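Célula de dos brazos Fornano para mesa de trabajo

Soy la encargada de un almacén de jardinería y llevo desde diciembre con la Fornano. Me pidieron que contara qué tal – pues allá voy.
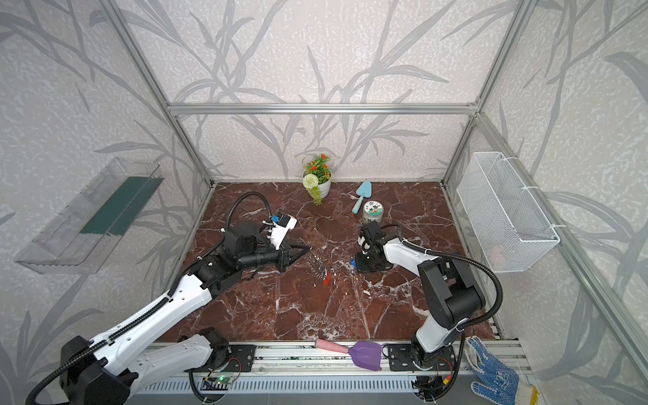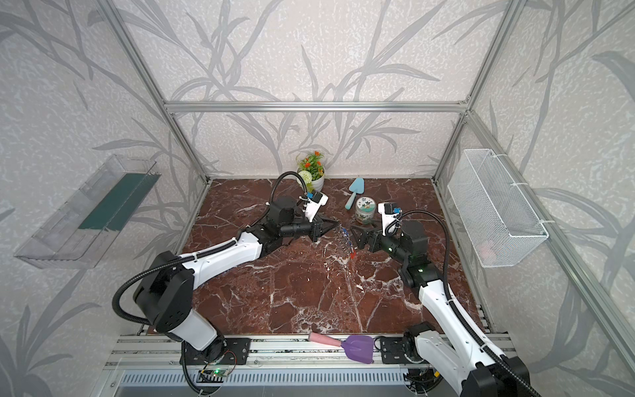
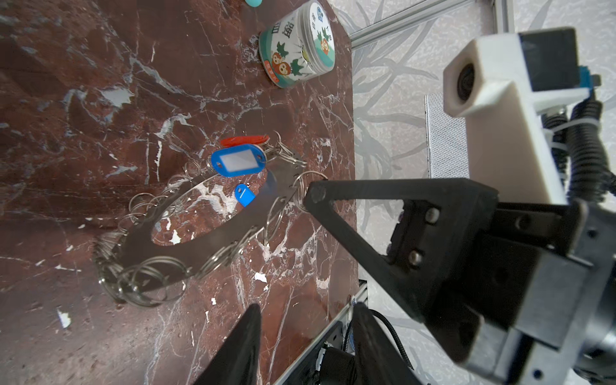

Negin Hashemi

Lo primero que me preguntan siempre es si sobra gente. ¡No! Seguimos los 11 de antes, pero Glenys ya no se pasa la mañana entera con lo pequeño (llaveros, etiquetas, palas de mano) y ahora prepara los turnos de los brazos y atiende pedidos. Al principio le daba rabia, todo hay que decirlo.

Lo que menos me gusta: la guía de montaje es floja y tuve que llamar dos veces a Mosalska. El soporte, muy amable – eso sí.

Ref. 287. Perfilería de aluminio, dos brazos con pinza. Repuesto de dedos: 49 €.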